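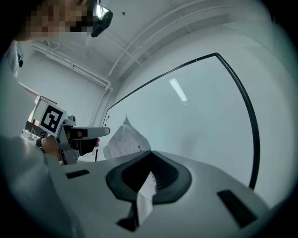 Thampi wrote back that the quote from Lundach could not be approved as submitted, because it lists two handheld grippers per station and the April plan was drawn up on one. He asked for a single number per station, spares included, before the request goes any further.

Reopening the ticket on that basis. Summary of where it stood follows, then the work log.

**Ticket:** 915
**Subject:** Handheld gripper stations -- quantity mismatch between plan and quote
**Opened by:** Leidy Condori
**Assigned to:** Cristian Arango
**Priority:** normal
**Status:** reopened December 1, 2018

## Problem as reported

The plan carries one gripper per operator. The tasks on the list are two-handed: paper handling, hanging and removing sheets at the whiteboard, folding, bagging. One gripper per operator does not cover them. The quote carries two, which is correct, but it also bundles a head unit, wrist straps, cables and a marker set into one line called "station kit." Purchasing can't compare that line with the Moseck quote, where everything is itemized.

## Environment

- Two handheld grippers per operator, one left, one right
- Square marker mounted on top of each gripper
- Head-worn unit, one per operator
- Wrist strap on each hand
- One cable per gripper, run down to the bench
- Recording PC at the bench, already owned, not part of this request

## Log

**Arango:** Asked Lundach to break out the station kit. They sent a revised PDF with the same total and six sub-lines. Finger pads are not among them. Asked again. Answer: pads are "included with gripper, first set." No price for the second set.

**Condori:** We need the pad price. The pads are the part that wears. Everything else in the kit we expect to keep for the length of the project.

**Arango:** Requested. Also requested lead time on pads alone, as they will be ordered more often than the rest.

**Cheung:** Checked the Moseck quote against the same parts. Their gripper takes a pad of a different width and the marker plate is glued on. If a marker gets scratched, the top shell has to be replaced. I would treat the shell as a consumable on that side of the comparison.

**Arango:** Added to the sheet. With shells counted as consumable, Moseck is no longer the lower of the two over a full year. It is still lower on day one.

**Flores:** Purchasing compares day one unless the request says otherwise. If you want a one-year comparison it has to be written in the justification, with the replacement rate stated and a source for the rate.

**Condori:** Source is our own bench log. In the trial we ran 61 sessions on paper tasks and replaced 3 pads. No markers replaced. No shells replaced.

**Flores:** That supports the pad rate. It doesn't support a shell rate. You can't put shells in as a consumable with zero replacements.

**Cheung:** Agreed. Moving shells to a separate line, one spare per station, both vendors. On the Lundach side the spare is a marker plate only.

**Arango:** Revised. Difference between vendors is now small enough that lead time decides it. Lundach states 77 days for grippers. Moseck has not stated one.

**Condori:** Can we order pads and cables first and grippers second?

**Arango:** Lundach says yes, no minimum on pads. Cables are a standard type and can come from Pawlak, who we already buy from. Took cables off the Lundach quote.

**Cheung:** Please don't take the strain relief off with them. It is on the same sub-line. The cable hangs straight down from the gripper when the operator turns toward the board, and the connector takes the load.

**Arango:** Strain relief put back as its own line.

**Flores:** Is the head unit needed at every station, or can stations share?

**Condori:** Every station. Swapping it means redoing the setup, and that costs more operator time over a month than the unit does. Worked out in the attached sheet, tab 2.

**Flores:** Tab 2 uses an hourly rate that isn't the one Finance gave out. Please correct it.

**Condori:** Corrected. The result doesn't change. Margin is thinner.

## Cause of mismatch

The April plan was copied from the Wevia request, which was for a one-handed task. The quantity field was not changed when the task list was. The quote was then made from the task list, so the two never agreed. No error on the vendor side.

## Resolution proposed

1. Amend the plan to two grippers per station.
2. Replace the "station kit" line with itemized lines: grippers, head unit, straps, marker plates, strain relief.
3. Add finger pads as a consumable, rate taken from the bench log.
4. Add one spare marker plate or shell per station, depending on vendor.
5. Buy cables from Pawlak under the existing account.
6. Order pads first. Grippers follow when the amendment is signed.

## Open items

- Pad price, second set onward (Lundach)
- Lead time in writing (Moseck) -- if there is no answer, the comparison goes in with that field blank and a note
- Storage for spares. The bench drawer is shared with the test group and pads have gone missing from it before. Condori to ask for a cabinet. Not on this ticket.
- Thampi to confirm that the amendment can be handled as a change to the existing plan. If it has to be a new request, the order of steps above still holds, but item 6 waits.

**Thampi:** Change to existing plan is fine as long as the per-station number is final. Is it two, or two plus a spare?

**Arango:** Two. The spare is the plate or shell, not a whole gripper. If a gripper fails outright we pull one from the trial station, which is not scheduled every day.

**Thampi:** Put that sentence in the justification.

**Arango:** Done. Sheet re-uploaded, old version deleted. Ticket stays open pending the pad price.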